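The Table I Nearly Painted

I bought my kitchen table on a wet Saturday in February, mostly for its size. It had been sitting at the back of the Trerirlow salvage barn under a stack of window screens, and the guy wanted $175 for it. I didn't haggle (I never do, my sister is ashamed of me). I figured I'd slap on two coats of green paint and call it a day.

Then I made the mistake of telling Majdi Saliba.

Majdi refinishes furniture over in Prernurton, in a shop that smells like orange oil and toast, and he went quiet on the phone when I said the word paint. "Bring it over first," he said. "Just let me see it." So four of us wrestled it into a borrowed van, and I spent the drive listening to it slide into the wheel well at every left turn.

What he wanted me to look at was the grain. I had owned the table for nine days and hadn't looked at it once! I'd looked at the legs, I'd looked at the wobble, I'd measured it against the wall. Majdi pulled up the shop blinds and made me crouch until my eyes were almost level with the top, and he turned me by the shoulders until the light from overhead was bouncing straight at me.

"Now you can see what you've got," he said, and he was right, it was a whole different piece of furniture down there.
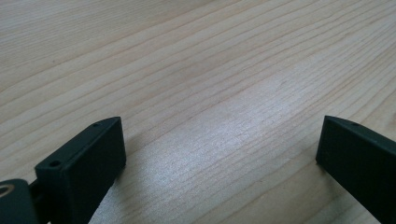

Pale wood in a low, raking view, with the grain showing through everywhere the glare lets it.

I'd always thought of blond wood as sort of blank, the stuff you get in a dorm room. But get close and the lines are all over the place. Some are so faint and pinkish you'd miss them, and then a few brown ones crowd in together, and then there's a wide plain stretch with hardly anything going on. I kept wanting to run my hand along it. I did run my hand along it, and got told off for my rings.

The low-angle trick is for checking the finish, too. Majdi looks for streaks where the shine changes, and he does it before he opens a single can. Tomomi Miyazaki, who shares the shop and builds the most beautiful little step stools, does the same thing with a flashlight laid flat on the wood. They argue about which way is better. I have tried both at home and I'm with Tomomi, mainly because my knees are too old for all that crouching.

So, no paint. We sanded lightly, always with the grain, and wiped the dust off with a barely damp cloth. Then came a thin coat of Pichler hard wax, buffed until my shoulder gave out, and another one the next day. The wobble was a loose bolt. It took five minutes.

I use coasters now, which I swore I'd never do. I've become a person who says "let me grab you something for that" when a friend sets down a glass of iced tea. My old Romau tablecloth, the one with the lemons, has gone into the linen drawer, and most mornings I have my coffee at the end closest to the window, where the sun gets in low across the boards.

The green paint is still in the garage. I'm thinking maybe the chairs.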